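119 shares 29 comments

4.2 The charging station, such as it was

Of the households in the Pornari study, 117 told us they had a "charging station." On visiting, we found that the term covered a good deal of ground. In most homes it meant a table, a cable, and a shared belief that the cable lived there. We coded any surface on which a phone was charged at least once a day, and left questions of dignity to the reader.

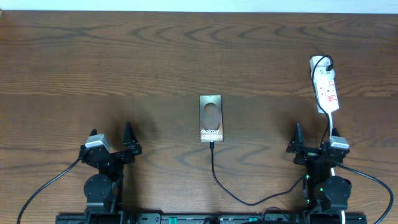 E. Kokkonen

Cable length was the best predictor of where a phone came to rest, ahead of age, income, and every attitude item in our survey - a result that took 204 interviews to establish and that any owner of a short cable could have supplied for free. Phones with slack to spare moved toward the middle of the table. Phones without it stayed at the edge, usually within reach of an elbow.

Respondents in the March round often said they meant to coil the extra length. We recorded the intention under "plans" and went on to the next question. Ties, clips, and sleeves were owned in fair numbers, mostly in drawers, and several were still in their wrappers.
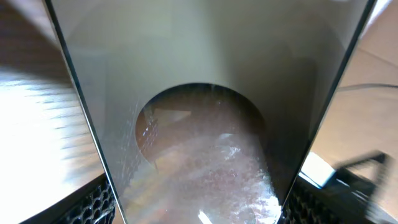 The Ledine coding sheet, which we borrowed with small changes, treats packaging as clutter only after a week. We kept the rule, although it was clearly written by someone who opens things promptly.

Power strips gave the coders more trouble. The sheet asks whether a strip is "on display" or "put away," and it makes no room for the strip that has simply joined the other objects on the table. We added a third category, "resident." It proved to be the most popular of the three, and agreement between coders improved at once.

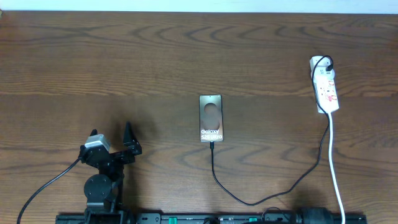 Figure 3. Phone on a wooden tabletop, with a black charging cable running to a white power strip at right.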